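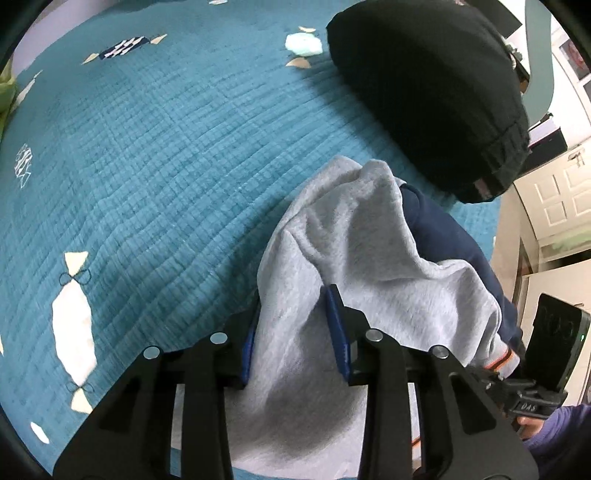
The grey fleece on the bed, teal cover under it

Washing fleece without making it hard
Forum: Laundry and Clothes Care

ehab_els wrote:
Good evening to all. Please excuse my English, I learn it still. I have three fleece jackets and after one winter two of them became rough, like an old towel. I wash at 40 with normal powder and a little softener. The grey one is still soft and I would like to keep it so. What do I do wrong?

PreciousK wrote:
It's the softener. It coats the fibres and they clump. Stop using it, wash at 30, inside out.

rhonda_r wrote:
I don't agree, sorry. I have used softener on fleece for nine years and mine are fine. I would look at the dryer first. Do you tumble them?

ehab_els wrote:
Yes, I tumble, on the middle heat. In the flat in Ladcombe we have no balcony, so in winter it is difficult to dry in another way.

PreciousK wrote:
Middle heat is too much for polyester. But I still say softener, Rhonda!

gert_m wrote:
Both can be true. Also powder does not always dissolve at 30, so take liquid. For the two rough ones, wash once with no product at all, then brush with a soft brush while damp. It helped my old one, not completely.

rhonda_r wrote:
Brushing made mine shed everywhere. I'd try it on the inside of a cuff before doing the whole jacket.

ehab_els wrote:
Thank you for so many answers. I will leave out the softener and hang them on the bathroom door with the window open. The brush I will try only on the oldest one. Is a clothes brush soft enough, or must it be a baby brush?

gert_m wrote:
Baby brush is safer. Short strokes, one direction.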